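How do you get rid of the smell in a secondhand chest freezer?

coughlan_garage
2 Jul 2021

Hi all! I bought a used chest freezer from a guy out past the county line (66 bucks, couldn't say no) and it runs great, but whoever had it last must have let it sit closed and unplugged for a long while. The smell is somewhere between old fish and wet cardboard. I've wiped it out with dish soap and then with vinegar, and I left a box of baking soda in there overnight. It's better, but when I open the lid first thing in the morning it still hits me. I'd like to get it loaded up before my half of a beef order shows up, and I don't want to put food in something that smells like this. Is there a trick to it, or did I buy a big white box of regret?

Zarneo
Been there! The baking soda box does next to nothing on its own, at least it never has for me. What you want is airflow and time. Unplug it, prop the lid open with a chunk of wood, and aim a fan right down into it for 2 full days. Then crumple up a ton of plain newspaper, fill the thing to the top, close it and leave it closed for another day or so. Newspaper soaks up smells like you wouldn't believe (mine came out stinking, which I took as a good sign). I did that twice and it was fine after.

Also pull the drain plug, if yours has one, and clean in there with an old bottle brush. That's where the fish juice goes. And check the rubber seal around the lid! Peel the folds back gently and go in with a toothbrush. I cleaned mine three times before I thought to look there, and it was disgusting.

Imard
bleach. done

daven_outback
I'd be careful with the bleach. A little in a lot of water is okay on the plastic liner if you rinse it really well, but don't ever use it together with the vinegar you already put in there, that makes a nasty gas. Rinse the vinegar out first and let everything dry.

Zarneo's right about the drain and the seal. The only thing I'd add is coffee grounds, dry and unused, spread out on a couple of cookie sheets in the bottom. I did this with my mom's old freezer last January and left them in for a week with the power on. It smelled like a diner for a while, but I'll take diner over fish any day. If it still stinks after all that, something may have leaked down into the insulation through a crack in the liner, and at that point I'd quit fighting it and use it for storing birdseed out in the garage.

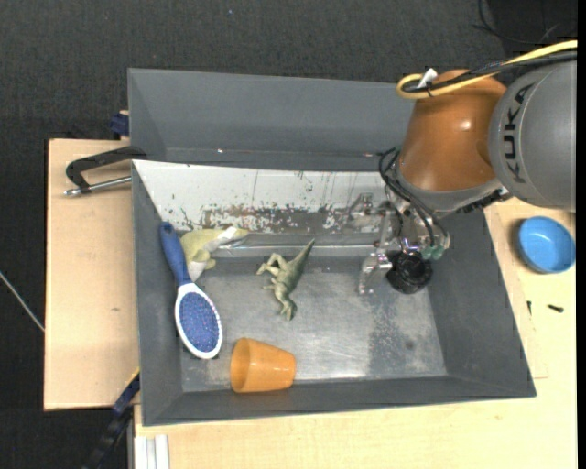 Oh, and when you do load it up, double bag the first batch of meat and try one package after a couple of weeks before you trust it with the whole order. Ground beef seems to pick up smells quicker than the roasts do, so I'd start with that.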